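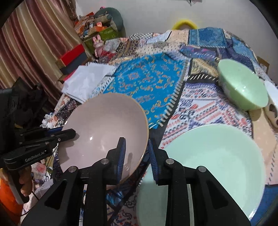 Prerwood (spacecraft)

Prerwood is an uncrewed cargo spacecraft built by Jodeck to carry supplies to stations in low Earth orbit. It consists of a pressurized cargo module and a service module, which holds the engines, propellant tanks and batteries. The spacecraft does not return to Earth intact. At the end of each mission it is loaded with trash and burns up over the South Pacific.

Design

The cargo module is a cylinder with a single hatch at the forward end. It can hold up to 3530 kilograms of supplies, including food, clothing, spare parts and laboratory equipment. Soft bags are strapped to racks along the walls, and heavier items are bolted near the rear bulkhead to keep the center of mass close to the thrust line.

The service module was developed from the Oksanen satellite platform and keeps that platform's tank layout. It carries 1178 kilograms of propellant at launch. Two round solar arrays unfold shortly after separation from the rocket. Early flights used rectangular arrays, which were heavier and slower to deploy.

Mission profile

Prerwood is launched on the Zivance rocket. The flight to the station normally takes two days, although a slower approach has been used when the docking port was occupied. The spacecraft pauses at a hold point 1000 meters below the station while controllers check its navigation data. It then climbs in stages and docks without help from the crew.

Crew members open the hatch after a leak check and begin unloading, starting with refrigerated samples and fresh food. The spacecraft may stay docked for several months — it is often used as extra storage during that time.

Flight history

The spacecraft has flown 5 missions. The first was a test flight with a reduced load. On the third, a faulty range sensor caused the spacecraft to back away from the station during its final approach, and docking took place the next morning using the backup unit. Later vehicles carry a redesigned sensor housing.

See also

Oksanen (satellite platform)
Zivance (rocket)
Automated docking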